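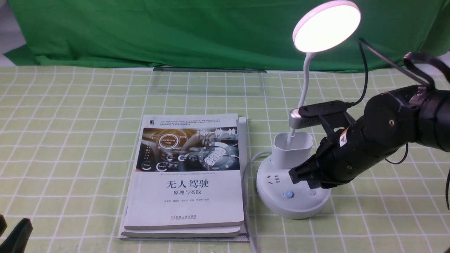 Jeptoo Rotich wrote on April 14, 2026:

> I read through your notes on the two-arm table and I have a question
> about the wrist cable. On mine the cable comes off the top of the arm
> in a loop, and whenever the arm reaches toward the middle of the table
> the loop drags over whatever is standing there. I tried pulling it
> tight along the forearm with ties and lost rotation at the wrist.
> Did you find a length that works, or do you just live with it?
>
> Second thing, are you still closing the gripper to a fixed width on
> thin round parts? Mine either slips or squeezes too hard.

Jeptoo,

I mostly live with it. The loop on the right arm still passes over the neck of the desk lamp when the gripper goes in low to grab it. I shortened the loop once, back in February, and the connector at the camera end started dropping out at full wrist rotation. So I put the slack back and moved the second tie point closer to the elbow. That helped more than the length did. If you want to try it, leave enough slack to turn the wrist all the way both directions by hand with the power off, then add 4 cm.

What I would like is a swivel clip on the upper joint housing. I drew one up and printed it on the Workden printer, but the first version cracked at the screw hole. The next one will be thicker there. I'll put the file in the Granstead folder when it holds.

On the gripper: no, I stopped using a fixed width. The lamp neck is flexible, so a fixed width gave me the same trouble you have. Now I close slowly until the motor current passes a limit, wait a moment, and read the position. The limit is per object, in a plain text file next to the script. For the gooseneck I use 14 on the Urner driver's scale, which runs to 100. Books need more, and I have them at 50. Your numbers will be different if you are still on the older driver board, so start low.

One more thing about the lamp. Grip it near the base of the neck, just above the holder. Higher up the neck bends before the lamp moves, and the arm thinks it has done its job. With the fingers down low they can also rest against the side of the holder, and the whole thing is steadier. You do have to slow the approach for this. I hit the holder twice at normal speed.

The lit lamp also bothers the wrist camera. With auto exposure on, everything near the lamp head goes dark in the picture and the book cover detection drops out. I locked the exposure and it has been fine since. The green cloth and backdrop I would keep. I tried a bare table and the shadows were worse.

Still open on my side:

– left arm calibration, which drifts after the table has been bumped
– the clear acrylic panel, which the depth estimate misses almost every time
– a proper stop button within reach of the chair

If anybody on the list has had luck detecting clear acrylic without sticking tape on it, please write. Willems suggested a light from the side but I haven't tried that yet.

Hina Arain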